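How to make name labels and coat-peg signs from old alphabet blocks (and when not to bother)

Filed under: Paper & Wood, Cheap Projects

I have read a lot of pages about doing something lovely with old alphabet blocks, and most of them leave out the part where you haven't got the right letters. So I'll start there. A second-hand bag is a lottery. You will have more vowels than you expected, no S, and a pile of numbers that seem useful until you try to put one on a bedroom shelf.

The Findatlow guide, which everybody links to, tells you to pick your word and then find your blocks. Do it the other way round. Tip out what you have, see what it will spell, and choose from that. If it won't spell anything you want on a wall, stop, and give the blocks to a child.

What you need

Old wooden blocks, the small square sort with a letter or number on one face
A strip of wood for the backing, a bit longer than your word
Wood glue
Fine sandpaper (100 grit is as coarse as I would go, and only on bare wood)
A damp cloth
A ruler, or any straight edge you trust

You do not need a kit. Tutine sells one with a jig, and as far as I can tell the jig is a ruler with a lip on it.

Step 1: Clean them, but not much

Wipe each block with a cloth that is barely damp and leave them overnight. Don't soak them. I've seen soaking recommended on several pages and I wonder whether any of those people tried it, as the two I did came out with fuzzy corners and a face that wouldn't sit flat again.

Leave the worn edges alone too. Worn paint is most of the reason for using old blocks, and if you want crisp ones you can buy them new.

Step 2: Lay the word out dry

Clear a table and set your blocks in a line without any glue. Keep the spares within reach, turned whichever way they land, and swap things in and out. Mixed letters and numbers are fine. Check the spare sides as well, as many blocks carry a little outline drawing there and a drawing can fill a gap at the end of a word. 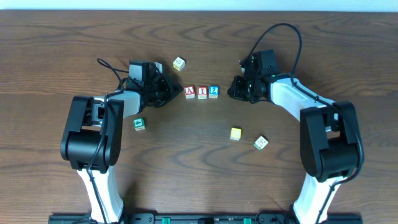
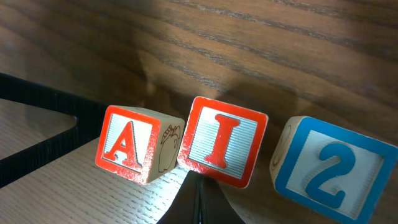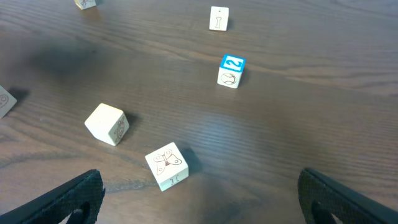 A, I and 2 on some of the faces, an apple, a butterfly and a baseball on others.

Now walk away for 20 minutes. When you come back, read it from the doorway, at the distance people will see it from. Red on a pale face carries well across a room. Thin outline drawings don't, whatever the craft magazines say, so keep those for a shelf at eye level and don't expect them to do anything above a coat peg.

Step 3: Decide on the spacing

There are two schools. One pushes the blocks tight together, and the other leaves a gap the width of a pencil. Tight looks better on the day you make it. The trouble is that old blocks are seldom all the same size, and a tight row shows up every difference. I leave a gap. It hides a lot of sins, and if one block has to come off later you can get a blade in beside it.

Set the bottoms against your ruler, never the tops. An uneven top edge looks like charm and an uneven bottom edge looks like a mistake.

Step 4: Sand the back and glue

Rub the back face of each block a few times, just enough to take off any shine. Put a blob of glue in the middle, about the size of a lentil, and press the block straight down onto the strip. Don't slide it into place, or you'll leave a smear along the wood that shows under varnish.

Any ordinary wood glue will do. I used the one from Stemell because it was in the drawer. The tin of Vasiliauskas wax I was talked into at the same time is still sitting there, and I can't say the finished signs look poor for the lack of it.

Leave the whole thing flat until the next morning. The bottle may well promise up to 3 hours. I don't believe it.

Step 5: Fixing it up

For a coat peg, screw through the backing strip at each end, outside the word. Sticky pads are fine on a smooth cupboard door but I wouldn't use them on wallpaper or over a bed, as a row of wooden blocks is heavier than it looks.

A word on safety

Glued blocks are ornaments, so don't put them back in the toy box. With really old sets you can't be sure what is in the paint. If you don't know where yours came from, leave the painted faces unsanded and keep the sign out of reach of anyone who chews things.

Leftovers

You'll have plenty. Numbers make decent markers for storage boxes, one glued to each lid, with a list kept somewhere sensible of what the numbers mean. I made mine in March and have already lost the list.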